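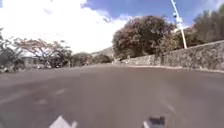 ## Teil 4: Frontkamera einrichten und pflegen

Ihr habt letztes Mal gefragt, warum ich am Fahrroboter so lange an der Kamera herumschraube, bevor überhaupt ein Rad rollt. Also hier meine Notizen dazu, etwas sortierter als an der Tafel. Die Maschine heißt bei uns Zomeo, das steht auch so im Werkstattbuch.

Schaut zuerst auf den unteren Bildrand. Links ragt das weiße, keilförmige Stück vom Fahrwerk hinein, rechts das dunklere Bauteil mit dem schmalen hellen Streifen an seiner linken Seite. Beide Teile nehme ich als Bezugspunkte, die gehören zum Roboter und wandern nicht mit der Straße mit! Wenn sie zwischen zwei Fahrten an anderer Stelle sitzen, hat sich am Halter oder an der Front etwas verstellt.

### Halter ausrichten

1. Roboter auf ebenen Boden stellen, Antrieb aus, Notaus gedrückt.
2. Beide Klemmschrauben am Halter lösen, aber nur so weit, dass sich die Kamera mit etwas Kraft noch drehen lässt.
3. Livebild öffnen und die Neigung einstellen, bis unten zwischen den beiden Frontteilen noch Fahrbahn zu sehen ist.
4. Schrauben über Kreuz in kleinen Schritten anziehen. (Ritu Kushwaha hat in der ersten Übung eine Seite gleich ganz festgezogen, und schon stand die Kamera schief — passiert mir auch immer wieder.)
5. Referenzbild speichern und im Werkstattbuch unter Perkeck eintragen, so heißt bei uns die Teststrecke.

### Maske für die eigene Karosserie

Die Spurerkennung darf die Frontteile nicht auswerten. Wir legen deshalb eine Maske darüber, links und rechts getrennt. Nehmt sie ruhig etwas großzügiger als die sichtbare Kante, das dunkle Teil ist nämlich unregelmäßig geformt und teilweise unscharf. Der Asphalt in der Lücke dazwischen bleibt frei.

Gespeichert wird die Maske in Uvbridge unter der Profilnummer 511. Bitte nicht überschreiben, sondern eine Kopie anlegen!

### Spur und Belichtung prüfen

Die weißen Markierungen sind hier ziemlich verwittert, links ein kurzes, blasses Stück, rechts ein schwacher gestrichelter Rest. Für eine Prüfung mag ich das gern, auf frischer Farbe sieht jede Einstellung gut aus. Achtet auch auf die große helle Wolke: Wenn die Automatik den ganzen Himmel mitmisst, wird die Fahrbahn schnell zu dunkel. Messfeld also auf die untere Bildhälfte legen und danach die Bordsteinkante an der Steinmauer anschauen. Sie sollte bis in die Kurve als Linie zu verfolgen sein.

### Pflege

- Scheibe mit Blasebalg, dann Mikrofasertuch, kein Küchenpapier.
- Nach etwa 37 Betriebsstunden Klemmschrauben und Stecker kontrollieren.
- Neues Bild neben das Referenzbild legen und die Lage der Frontteile vergleichen.
- Abweichungen an Leonie Rieger melden, sie führt die Ersatzteilliste.

Zur nächsten Übung bringt bitte euer eigenes Referenzbild mit, Zlatko Vlachou zeigt dann das Nachmessen am Halter.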